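# Why do your arms get tired when you hold them out?

Try something for me. Stand up, hold both arms straight out in front of you like a sleepwalker, and stay there while you read the next bit (or get somebody to read it to you, if you need your hands for the page).

Easy, isn't it? Your arms weigh hardly anything! You carry them round all day and never give them a thought. But give it a minute or so and something odd starts to happen. Your shoulders feel warm, then achy, then properly grumpy, and your arms start sinking all by themselves.

All right, you can put them down now.

## Muscles can only pull

I was quite grown up before I found this out, and I still think it's strange. A muscle can't push. All it can do is get shorter and pull on whatever it's fastened to, then let go again.

So how do you push a door open? You use muscles that come in teams. Put your left hand on the top of your right arm, between the shoulder and the elbow, and slowly bend your right elbow. Feel that lump getting fatter at the front? That's your **biceps** (say it BY-seps). It's pulling your forearm up towards you.

Now press your right hand down on a table and feel the back of the same arm. A different muscle has gone hard. That one is your **triceps** (TRY-seps), and it pulls your elbow straight. When you push a door, your triceps is pulling on the bone behind your elbow, and your hand goes forwards because of it.

## Holding still is hard work

You'd think a muscle could have a rest when nothing is moving. A shelf doesn't get tired of holding up books, after all. But your arm isn't a shelf! It would flop straight down if the muscles in your shoulder stopped pulling, so they have to keep at it the whole time.

Inside each muscle there are thousands of tiny threads called **fibres**. They don't all work at once. Some pull for a bit, then others join in and help, and your body keeps swapping and adding more as the job gets harder. After a while so many of them are tired that the pulling gets wobbly, and that's when your arms begin to tremble.

There's the blood to think about too. Blood brings muscles the oxygen they need and carries away the leftovers. When you walk or swing your arms, your muscles squeeze and relax, squeeze and relax, and the blood can whoosh in between squeezes. When you hold one position, the muscle stays squeezed, and a squeezed muscle is harder to get blood into. (Think of standing on a garden hose.) So holding your arms up in one place can feel worse than waving them about.

I tested this in my kitchen with a bag of potatoes. The first time, I held it out in front of me for 61 seconds, and I was very pleased with myself. Then I had a short rest and tried again and only managed 41. My arms hadn't caught up yet!

## Long arms, short arms

Now do the sleepwalker again, but this time tuck your elbows in against your sides and only stick your forearms out. Much better! Your hands are the same weight as they were before. They're just closer to your shoulders.

You'll know about this if you've ever been on a seesaw. A small person sitting right at the end can balance a bigger person sitting near the middle. The further away the weight is, the more it counts. Your arm is a bit like half a seesaw, with your shoulder as the middle. I once carried a wet tent in my arms from the beach at Trurkano to the campsite, about 35 minutes uphill, and I'd hugged it to my chest like a baby by the end. I must have looked very silly, but it was easier than holding it away from me.

It's the same at a table. If the thing you're busy with is near you, your elbows can stay bent and your shoulders don't have to do so much.

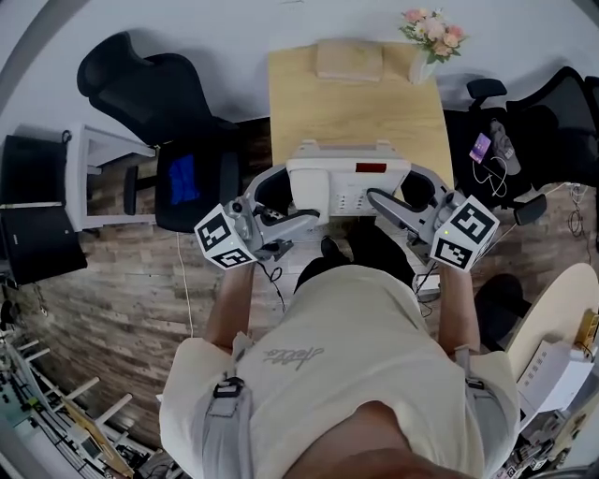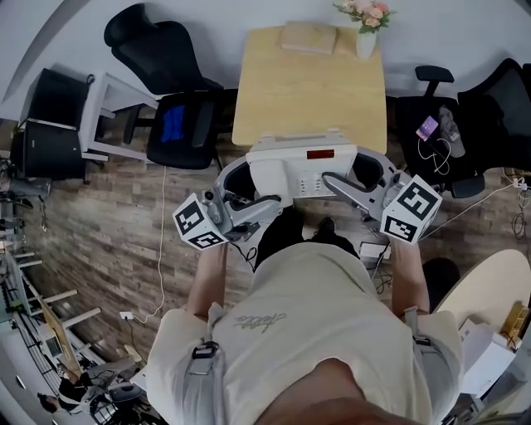
## Where are your finger muscles?

Time for my favourite bit. Wiggle your fingers as if you're playing a very fast piano. Now wrap your other hand around your forearm, just below the elbow, and keep wiggling.

Can you feel things moving about in there? A lot of the muscles that bend and straighten your fingers are up in your forearm! They're joined to your finger bones by long, tough cords called **tendons**, and when the muscle pulls, the cord slides along and the finger moves. Look at the back of your hand while you wiggle and you may see the cords going up and down under the skin.

You do have small muscles in your hand as well. The fat pad at the bottom of your thumb is made of them. But if all the big ones were in there too, your hands would be as chunky as boxing gloves, and doing up a button would take you until teatime.

## Things to try

- Squeeze a rolled-up sock as hard as you can with your wrist straight. Then bend your wrist right forwards and squeeze again. It's weaker! The finger muscles are already bunched up short, so they can't pull as well.
- Hold out an empty cup, then a cup with some water in it (over the sink, please). Which makes your arm wobble first?
- Do the sleepwalker with a friend and see who gives up first, then both have another go with your elbows bent.

Stop if anything properly hurts. A bit of an ache is fine and it goes away when you rest. Shake your arms out afterwards, too, and let them go all floppy like cooked spaghetti.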